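4.2. La jornada de puertas abiertas

De todo lo que enseñamos en agosto a quienes se acercaron a Skiker, la cama fue, con diferencia, lo que más conversación nos regaló (y lo que más agradecemos). Evero trabajó con las dos manos sobre el borde del colchón, como recoge la Figura 3. 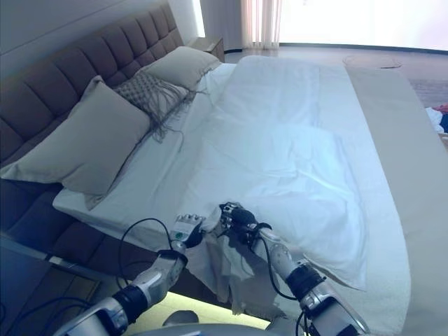 Figura 3. La mano derecha sujeta un pliegue del edredón.

Los visitantes, siempre amables, preguntaron mucho por los 16 agarres previstos y por el papel de la mano abierta, postura que comentamos con ellos largo y tendido. 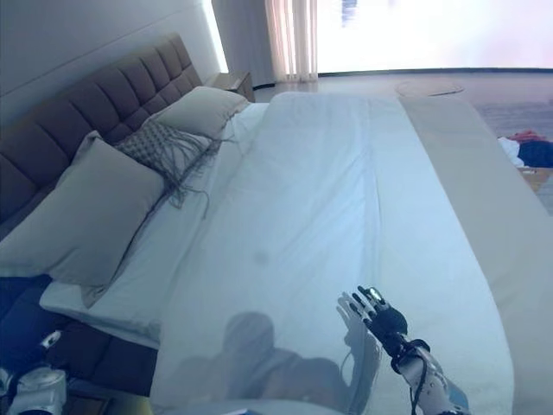
Figura 4. Mano derecha abierta y levantada; su sombra cae sobre la sábana.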